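Magazine > Food & Drink > Eating Out

Print this article | E-mail this article

A Long Lunch at Ovudico

I had been told to order the soup first, so of course I ordered everything first. Ovudico has 30 seats, a menu on one sheet of paper, and a kitchen so close to the tables that you can hear the onions go in. I loved it before the bread came!

The cooking is Romanian on one side of the family and Bolivian on the other. Tincuța Jitaru makes the sour soups, the stuffed cabbage and a garlicky bean dip I'd happily eat with a spoon (I did, when the bread ran out). Jairo Mamani does the peanut soup, the slow pork and a hot sauce that had me reaching for water and then going straight back in.
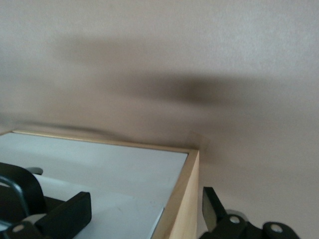 Text by Your Eating Out Correspondent in Bendstead
November 11, 2024

The two of them met cooking at Campos, a steakhouse across town, and opened their own place in April. "We argued for six months over potatoes," Jitaru told me. Mamani wanted four kinds on the menu. He got three, and he is still working on her.

Go for the pork. It comes with pickled cabbage and big soft kernels of corn, and the fat has gone all sticky at the edges - I stopped talking for a while. The trout was a little dry the day I went, and the rice pudding needed more lemon, but I finished both.

Lunch for two with a glass of wine each came to $112, and we'd ordered enough for four. Call ahead for dinner, and ask for the table by the kitchen if you don't mind smelling like garlic on the way home.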